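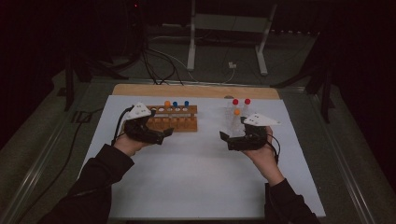 Photo: Y. Olvera, Roncombe bench notebook

March, tube rack station, hand-held pair. Started 8:40.

Left gripper is still reading short. Carried over from the last entry: full open on the right comes up as 89 mm in Rillel, full open on the left comes up as 83. Spec from Broltthorpe is 90 for both. One millimeter I can live with. Seven is too much, and it isn't steady either. Yesterday it was reading 86 in the morning and had dropped by the afternoon without anyone touching the calibration.

Before taking anything apart I ran the pair by hand over the board for a while to see if the number moved with anything. Rack on the left, loose tubes standing on the right, same layout as the Zabala sessions. Opening and closing the left one with my wrist straight gives the same number every time. Rolling the wrist outward drops it by two or three. Rolling back does not bring it all the way up again. The right one does not care what I do with my wrist.

So it moves with wrist angle, which points at the cable or at something loose in the body. Swapped the two cables at the grippers to find out. The low reading stayed with the left gripper. Cable is fine. Put them back the way they were, since the right cable has the longer tail and the left one is already at the end of what it can reach.

9:30. Top plate off the left gripper. Note for whoever does this next: the screws under the plate are two lengths. The shorter ones go toward the jaws. If a long one goes in there it bottoms out before the head seats, and you get a plate that feels tight and isn't. I found one long screw in a short hole. That is probably from when I changed the plate in January, so that one is mine.

I don't think the screw explains the reading by itself, but it explains why the plate had a bit of rock in it. You could feel it with a thumb on the pointed end.

Under the plate the encoder magnet was off center. The magnet sits in a printed cup on the end of the jaw shaft and the cup had a hairline crack down one side. With the crack facing down the magnet sits where it should. Turn the gripper over and it slides toward the crack. That fits with the wrist roll. Right gripper has the older cup with the thicker wall and has never given trouble.

Checked the spares box. Three cups, all thin wall. Printed two with the thick wall from the old file, 0.2 layer, four walls, solid. Print was done by 10:50. First one was tight on the shaft and I didn't force it. Second one I cleaned out with a drill bit turned by hand and it went on with a push. Magnet in with a small drop of the slow glue. Do not use the fast stuff, it fogs the sensor window. Left it sitting jaws down in the vise until after lunch.

While the glue was setting:

– Wiped the finger pads on both grippers with alcohol. Left pads had a shiny band where the tube caps rub. Still soft. I would give them another couple of weeks.

– Checked the pad gap at full close on the right one with a strip of printer paper. Paper drags evenly top to bottom. Good.

– Went over the mount screws on the table frame. All tight except the back corner on the stand side, a quarter turn.

– Re-routed nothing. I looked at the cable bundle going under the back of the table and decided to leave it alone. It is ugly and it works.

1:15 pm. Glue hard. Magnet doesn't move when pushed sideways with a toothpick. Plate back on, correct screws in the correct holes this time, snug and then a small bit more. No rock.

Calibration on the left, done the long way:

1. Rillel open, streaming off, gripper flat on the board.
2. Jaws closed on nothing, hold for five seconds, set zero.
3. Jaws full open against the stop, hold, set span to 90.
4. Close on the gauge block, check the number. If it's off by more than half a millimeter, go back to step 2.
5. Repeat the gauge block check with the gripper on its side, and again upside down.

Step 5 is new. We never did it in any position except flat, and flat is the one position where the cracked cup would have looked fine. I've written it on the sheet taped inside the cabinet door.

Results: flat was dead on. On its side, 0.1 low. Upside down, 0.1 low. Full open reads 90 in all three. Did the right one the same way while I had the block out, and it came up from 89 to 90 with a new span, so that was only an old calibration and nothing wrong with the hardware.

1:50. Trial run at the board. Some tubes seated in the rack, others standing free on the white board. Picked up a tube by the body just under the cap, moved it to the rack, let go, then took it back out. Ten times with each hand. Then a few handovers from right to left above the rack. Width reading on the tube body is now the same from both hands, which has not been true for weeks. Before today the left hand was telling us the tubes were thinner than they are.

Holding position: palm up, fingers curled around the body from below. Yesenia has been asking for everybody to hold them this way and I had been slack about it. With the hand on top you end up leaning on the plate, and I'd guess that is how the old cup got stressed in the first place. Can't prove it. The underhand hold also keeps the plate clear, and it leaves the cable free to hang on the outside of the hand where it doesn't brush the tubes.

Wear long dark sleeves if you can. Bare forearms are fine for bench checks like this one but the Zabala people want sleeves in every recording, so it's easier to just keep the jacket on.

Rack. The wooden one walks when you pull a tube straight up with any tilt on it. Mostly you notice it with tubes near the ends of the row. I tried a strip of rubber shelf liner under it, and it held, but the liner shows and changes the height by a bit over a millimeter. Took it out again. Two small dots of museum putty would do it and would not show. None in the drawer, I've put it on the order list.

Also on the rack: the holes are not all one size. The tubes drop freely in most, and there's at least one where the tube needs a push for the last bit. I'd leave it like that. The real racks at the Broltthorpe site are no better, going by what Yesenia brought back.

2:40. Now the unpleasant part. How far back does the bad reading go? Went through the log in Rillel and pulled left full open at the start of each episode. We have 1,386 episodes at this station. The value is flat at 89 and 90 through the first long stretch, then starts to wander shortly after the plate change. From there on it drifts down with a lot of scatter. I've tagged everything after the plate change as "left width suspect" and have not deleted any of it. The poses don't come from that sensor, so they should still be usable. Whether the widths can be fixed afterward with an offset I don't know. The scatter depends on wrist roll, and we do have wrist roll, so maybe. Yesenia is going to look at a few of them and decide.

Talked it over with her at 3. She wants a start-of-session check that stops you from recording if full open is off by more than one millimeter on either side. Agreed. It takes a minute to write. I'd add the upside-down check too, once a day, before the first session.

(Added by YO, 4:20 pm: looked at a handful of the tagged ones. Offset by roll angle gets the left width to within a millimeter on most of them. The handovers are worse. Please keep the cracked cup, I want to measure the wall. It's not in the tray you said it was in.)

It's in the lid of the magnet box. Sorry.

Still open:

– Thick-wall cup for the spares box, at least four. Throw out the thin ones or mark them.
– Full-open check in Rillel at session start.
– Putty for the rack.
– Longer cable for the left side. The present one pulls when you reach across to the far right of the board.
– Long and short screws into separate bags, labeled. They're both in one bag now.

Left both grippers on the board, jaws open, streaming off. Power to the stand is still on. Station is OK to use tomorrow morning for practice, and please hold off on recording until the start check is in.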